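The Slow Work of Getting a Hand Back

A broken wrist takes six weeks in a cast. Getting the use of the hand back often takes much longer, and most people are surprised by that part. The cast comes off, the X-ray looks fine, and then they go home and can't turn the key in the front door.

Lucimara Bittencourt has worked as a hand therapist in Rutherford for most of her career. Her clinic, Likholm Hand Therapy, saw 580 patients last year, and 207 of them came in after a wrist fracture. Falls on ice bring in a good share of them, and the waiting list is longest in April, when the winter casts have come off and people have tried for a few weeks to manage alone.

"They come in and tell me they can't open a jar," she says. "I ask about buttons, and then I hear the rest of it."

The first visit is mostly measuring. A patient squeezes a metal handle three times with each hand, then pinches a smaller gauge between the thumb and the side of the finger. After that the equipment gets simpler. Putty comes first, then clothespins, coins and a deck of cards. Fruit usually shows up in the third week. Peeling a mandarin asks the thumb to push while the other hand holds still, and it has to be done without crushing anything.
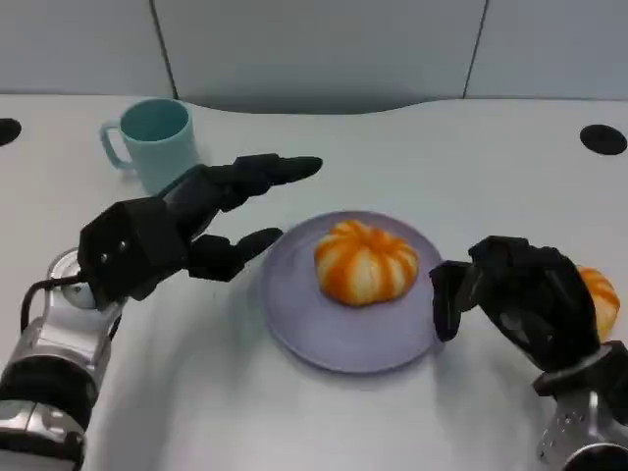

A mandarin with the rind off and the pith still on.

Strength is only part of the job. A hand that has been in a cast for weeks tends to be stiff, and it can also be oddly numb or oddly sore. Some patients can't bear the feel of a wool sleeve. Others squeeze everything too hard, having lost the sense of how much force a thing needs. Bittencourt has them handle rice, towels and sandpaper for ten minutes in the morning and ten at night.
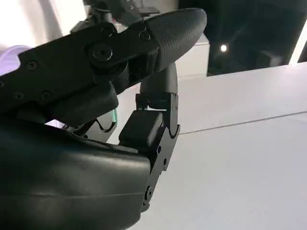 Texture matters to the tools as well as to the skin. A smooth handle has to be held tighter than a rough one, and a weak hand tires quickly when it has to hold tight. Rubber helps, and so does a pattern. The fine crosshatch on the black fingertip pad shown here is a good grip surface to think about when shopping for a peeler or a garden trowel. Wide handles are easier still. Foam tubing from a hardware store, cut to length and pushed over a fork or a toothbrush, does the job for very little money.

Small parts come later. Threading a nut onto a bolt takes the tip of the thumb and two fingers working together, and many patients find it harder than lifting a full kettle. 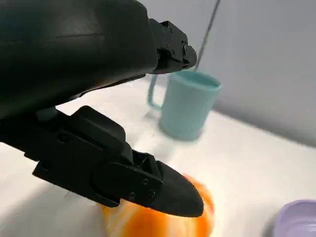
Small dark screws set into angular black plates.

One of Bittencourt's patients, a retired machinist, kept a coffee can of odd bolts by his chair and sorted it every evening by size and thread. He was back in his garage by summer. Others have no patience for that kind of thing, and she tries to find something they already like. Knitters knit. A man who baked went back to kneading, first with warm dough and then with stiffer rye.

Softer objects have their place too, mainly early on, when a firm squeeze hurts.
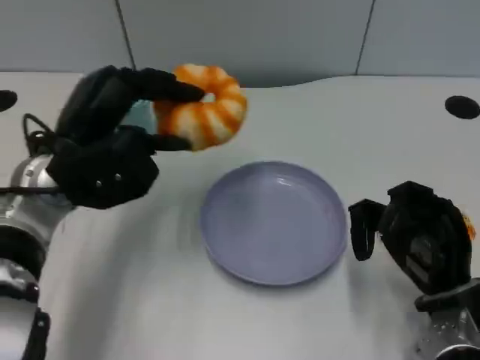

The usual advice is to hold for five seconds, let go completely, and rest before the next one. Letting go is the half people skip. The muscles that open the hand also weaken in a cast, and a rubber band around the fingertips works them well.

Insurance often stops paying before the hand is finished healing. At Likholm the last visit is spent writing out a home program on one sheet of paper, and patients are asked to call if the swelling comes back or if the fingers feel stiffer in the evening than they did when they woke up.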